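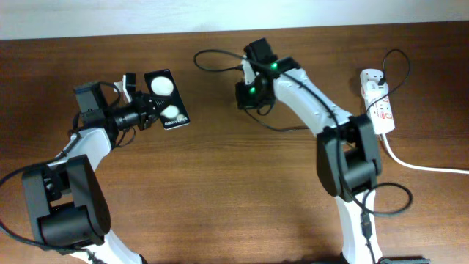
What should be sorted out before pairing wireless earbuds with a phone?

Power first, then the phone's screen settings, then everything on the earbud side. A phone that drops into battery saver in the middle of pairing can cut back its background scanning, and the pop-up that is supposed to appear when the case opens may never show.

I have now done this often enough to have written down an order of work. The table is the brown wooden one against the wall, which I prefer to the desk because it has nothing permanent on it. The notes below cover the phone, the cable, the power strip and the packaging, in the order I deal with them.

Power

The strip goes on the table, not under it. For years I kept it on the floor and ran everything up over the back edge, and the result was that every plug change meant kneeling down with a flashlight. On the table it takes up some room, but the sockets and the switch can be seen and reached. I lay it on the right with its own cord leaving toward me, so that the charging cable can cross from the left without passing over it.

The charger goes into the top socket. If a second one is needed it goes into the bottom socket, with the middle left open so that the two blocks do not press against each other. I used to own a Flumum charger with a body so wide that it covered the neighboring socket on any strip I tried. It worked well and I gave it away.

Cable

Length matters more than I used to think. A short cable pulls on the port each time the phone is lifted, and pairing involves a lot of lifting. My present cable is 2 m, which leaves a long slack curve on the tabletop. Slack is fine provided it lies flat and does not hang over the front edge, where a sleeve will catch it.

I do not coil the excess during work. A coil slides, and it tends to slide under whatever is being picked up next. After work I coil it loosely, at a diameter a little larger than a coffee mug, and close it with a hook-and-loop strip. Tight wrapping around the charger body has killed two of my cables at the strain relief, both within a year.
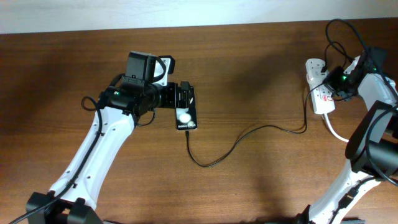
Phone on charge, "Galaxy Buds" on the screen.

Phone

Settings I check, in this order: battery saver off, Bluetooth on, location permission granted if the companion software asks for it, screen timeout set to ten minutes. The last one saves the most irritation. With a 30-second timeout the screen locks while the instructions are being read, and on some phones the pairing pop-up does not come back after unlocking.

I like at least 50 percent charge before any firmware update starts. Some updates refuse to begin below a threshold, and the message explaining this is usually smaller than it should be. The earbud case needs its own charge as well, and it is the part people forget. A case straight from the box may have been in a warehouse for a long time.

If the pop-up does not show, I go through the Bluetooth menu by hand. Put the buds in the case, open the lid, wait, refresh the list. Old pairings are the usual cause of trouble. When a set has belonged to another phone, remove it there before trying it here, otherwise the buds may reconnect to the old phone from the next room. I lost most of an evening in June to exactly this, with the old phone in a coat pocket in the hall.

Packaging

Most people throw out the cards and inserts on the first day. I keep them for the length of the return period, flat, in one envelope per device. The name goes on the front of the envelope in pencil, along with the store. I have a Torier document box for these, rated by the maker for 600 sheets, and it will take a fair number of thin inserts if the plastic trays are left out. Molded trays go straight to recycling. They stack badly and protect nothing once the seal is broken.

Printed cards are useful for a second reason. The model family is printed large on them, while on the case itself the lettering is often gray on gray and very small. When Golnar Kermani asked me which earbuds I had been using on the train, I read it off the card and did not have to find my glasses.

Serial numbers I copy into a plain text file with the date of purchase. Golnar uses the Starkunar inventory program for the same job and says it is quick. I tried it and found that it wanted a photo, a category and a room for every entry, which is more than I need to know about a charger.

Clearing up

Phone off the cable first, then the plug out of the strip, then the strip out of the wall. Doing it in that order keeps the loose end of the cable from being dragged across the tabletop by its connector. The wood marks easily. There is a pale scratch near the back from a metal plug shell, and the Arabzadeh wax stick I bought to fill it was two shades too red.

I still have to test whether a 2000 mAh power bank would do for the whole job and let me leave the strip in the drawer. It would probably cover the case and the buds easily enough, and the phone only in part. I will add the numbers to this post when I have them.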